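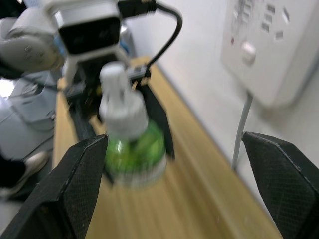 Gezer is a drama film produced by Inik and distributed by Jidow. It is set in the harbour town of Andia during the last month of a ferry service, and follows a ticket clerk who has to close the company's office on the quay. The title is the name of the ferry. The film had its first public screening in Andia on September 11, 2018 and opened in cinemas later that autumn.

Gezer was the first full-length feature made by Inik, which had until then produced short films and documentaries for television. It was shot almost entirely on location, in the town and on board a working ferry, with a cast made up of both trained actors and people living near the harbour. Reviews were mostly favourable. Critics liked the sound, the ferry scenes and the lead performance, and were divided over the length of the middle section and the ending.

Plot

A ticket clerk has worked in the same office on the Andia quay since leaving school. At the beginning of August she receives a letter from the ferry company, telling her that the service across the bay will stop at the end of the month and that the office must be emptied by then. A road bridge further up the bay has taken most of the traffic. The clerk is asked to sell no more season tickets, to return the cash box and the uniforms, and to send the old ledgers to the company's head office on the mainland.

She tells the crew of the Gezer, who have already heard. The captain is close to retirement and says he will not look for another boat. The engineer, a younger man with a family on the far side of the bay, has been offered work in a quarry. The deckhand is 18 and has only been with the boat since the spring. He asks the clerk to write him a reference and she puts it off several times.

While packing the ledgers the clerk finds a set of unclaimed tickets, bought in advance many years earlier and never used. One of them is made out to her father, who left the town when she was a child. She had always been told that he went by road. She begins to ask older passengers whether they remember him. Their answers do not agree. A woman who sells eggs on the boat says that he never left the harbour at all on the day in question and slept in the waiting room, while a retired customs officer says that he saw him board.

The clerk keeps the ledger for that year back from the shipment. The company notices and sends an inspector, who stays in Andia for 2 days and is polite to everyone. He and the clerk go through the shelves together. She gives him the ledger on the second evening, having copied a single page into a school exercise book.

The last crossing is fuller than the boat is licensed to carry. The clerk closes the office and boards for the first time in the film, using her father's ticket, which the deckhand clips without reading. On the other side the passengers get off and the clerk stays on board. The final shot shows the Gezer crossing back to Andia with its lights on. It is left open whether she is still on it.

Production

Development

The screenplay grew out of a short documentary about small ferry lines that Inik had made for regional television. The writers kept a file of material that had not fitted into the programme, including letters from passengers and copies of old timetables, and used it for the setting and for many of the smaller parts. An early draft was told from the captain's point of view and contained a storm, which was dropped when the budget was worked out. In the second draft the main character became the clerk, and most of the action moved from the boat to the quay.

Financing came from Inik's own funds, a regional arts grant and an advance from Jidow in return for distribution rights. The advance depended on a running time of under two hours. The finished film meets this condition, but the first assembly did not, and several scenes in the engineer's home were removed as a result.

Casting

The lead went to a stage actress who had not appeared in a feature film before. She spent several weeks in a ticket office on another line to learn how to handle the machine and the cash drawer, and she performs all of this work herself on screen. The captain and the inspector are also played by professional actors. The egg seller, the customs officer and most of the passengers were found through open auditions held in a school hall in Andia. These performers were given the outline of each scene and were free to choose their own words. The deckhand was cast late, after the first choice withdrew to sit examinations.

Filming

Principal photography lasted 6 weeks. The ferry used for the film was in regular service on a different route and was available to the crew only in the evenings and on days when it would otherwise have been laid up. Its name was painted over and replaced with "Gezer" for the shoot. Scenes set in the wheelhouse were filmed on the real bridge of the boat, which was too narrow for more than one camera, and the captain's longer speeches were therefore shot twice from opposite sides.

The ticket office was built inside a disused net store on the quay. The windows look out on the real harbour, and the passing boats seen behind the clerk were in most cases not arranged by the production. Continuity between shots was a frequent difficulty. In the scene in which the clerk reads the letter, the tide behind her can be seen to change height several times.

The last crossing was filmed over three nights with 60 extras, most of them from the town. Safety rules did not allow so many people on the upper deck while the boat was moving, so the wide shots of the crowd were taken at the berth and only the closer shots were made under way. Fog on the final night prevented the planned view from the hill above the harbour. The closing shot was taken from a second boat.

Post-production

Editing was carried out at Inik's premises over the following winter. The order of the interviews with the older passengers was changed a number of times. In the script the customs officer speaks first; in the film he speaks last, directly before the inspector arrives.

Much of the sound was recorded separately from the picture, because the engine of the ferry drowned out the dialogue. The engine heard in the film is a mixture of recordings from that boat and from an older vessel kept at a museum. It becomes gradually lower in pitch as the story goes on.

Music

The film has very little music. A short piece for accordion and clarinet is played over the opening titles and comes back once, on a radio in the engine room. The song sung by the passengers on the last crossing is a local one, known in several versions around the bay, and was recorded live on deck. No soundtrack album was issued, but the opening piece was made available as a single download by Jidow.

Themes

Writers on the film have most often discussed its treatment of paperwork. Tickets, ledgers, stamps and receipts appear in nearly every scene, and the clerk's search for her father is carried out through them more than through conversation. The father is never seen, and no photograph of him is shown.

Other commentators have treated Gezer as a film about transport and the loss of local services. The bridge is mentioned throughout but does not appear until the last crossing, when its lights can be made out at the head of the bay. The company's managers are also kept off screen, apart from the inspector, who is shown as tired and rather sympathetic.

Release

The first screening was held in the cinema in Andia, with the cast and many of the extras present. A second showing was added the same evening for those who could not get in. Jidow then opened the film in a small number of cities and extended the run to smaller towns, in several of which it was shown in village halls and community centres. It was later released on DVD with the original ferry documentary, two deleted scenes and a commentary by the editor and the sound recordist. The television version is slightly shorter and leaves out the engineer's visit to the quarry.

Reception

Critical response was generally positive. Reviewers singled out the lead actress, and several noted how much she conveyed while doing routine work. The sound design was praised in specialist magazines. The use of local people in supporting parts was mostly well received, although one reviewer thought that the difference between the trained and untrained performers was too plain in the scenes with the inspector.

The most common complaint concerned the middle of the film, in which the clerk questions the passengers one after another. Some critics found this part repetitive. The ending was also disputed, with a few reviewers taking the view that the question of the father should have been settled. Audiences in the harbour towns were warmer, and the film stayed on at the Andia cinema well beyond its planned run.

Inik's next production was a television series with a larger budget. The company has since returned to feature films. The net store used as the ticket office was kept as it was for a time after the shoot and is now used again for storage.

See also

Ferries in film
Inik (production company)
Jidow (distributor)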